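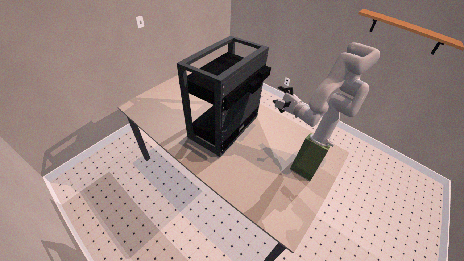

Dining table in a small room, push to wall or leave in the middle?

gritbucket
2024-05-01
ok so we moved in February and still fighting about this. Room is 14 feet on the long side, less on the other, never measured it properly, sorry. Table is a big rectangle, seats 7 if one person doesn't mind the leg. Right now it's out in the middle. My other half wants it shoved up against the back wall so there's a path to the kitchen. I say you lose a whole side of seating and end up staring at paint while you eat. Tile floor, so no rug to worry about. What would you do

mossandmortar
Wall. Pull it out when people come over. Done

panhandler60
Middle. always middle. You bought a table for 7, use it like one. We had ours on the wall in the old place and it turned into a mail shelf inside a month. Keys, coupons, a drill. Ate on the couch for 2 years

mossandmortar
that's a mail problem, not a table problem

panhandler60
lol fair. Still. Flat surface on a wall = shelf

quietkettle
How much room do you have behind the chairs? Thats the only thing that matters imo. You want 3 feet from table edge to wall if anyone has to walk behind someone sitting. Less is fine if nobody's walking through there.

gritbucket
just measured. one side is fine, kitchen side is 2 feet and change. So yeah you kinda sidestep

quietkettle
Then slide it over toward the side nobody uses. Doesn't have to be dead center. People get weird about the light fixture lining up. Swag the light, it's one hook in the ceiling

tenpenny_nils
disagree on the hook, looks like a dorm. If the light's off center it'll bug you every single night. I'd rather squeeze past chairs

quietkettle
ok well I've had one for years and no complaints but sure

dovetail_dan
What about turning it? Everybody runs the table the long way with the room. We turned ours at an angle for a week as a joke and left it, opened up the doorway. Looks a little off when you walk in but you stop seeing it.

tenpenny_nils
an angle. in a small room. no

dovetail_dan
try it before you knock it. Costs nothing. Felt pads first tho or you'll scratch the tile glaze, ask me how I know

gritbucket
huh, hadn't thought about angle. Other half says absolutely not

bluecasserole
Bench on one side. Wall side or kitchen side, either. Bench tucks all the way under when you're not using it and you get your walkway back. We got the Hernlow one, 60 inches, no back. Kids climb all over it. Only gripe is older folks hate it, my mom wants a real chair every time

mossandmortar
seconding bench, this is better than my answer

panhandler60
Benches are fine till the person in the middle needs the bathroom

gritbucket
ok bench might actually get us both to shut up. Is Hernlow the one with the screw-in legs? Saw a Thaler that was cheaper but reviews say it wobbles on tile

bluecasserole
yes screw in. Tighten them again after a couple weeks, they loosen. Dont know about Thaler

tenpenny_nils
anything wobbles on tile. Grout lines. Get the leveling feet, little threaded ones, hardware store has them

gritbucket
good call. Going to tape out the bench on the floor tonight and walk around it w/ a laundry basket. Will report back

dovetail_dan
tape the angle too while you're down there

gritbucket
she read that over my shoulder and said no again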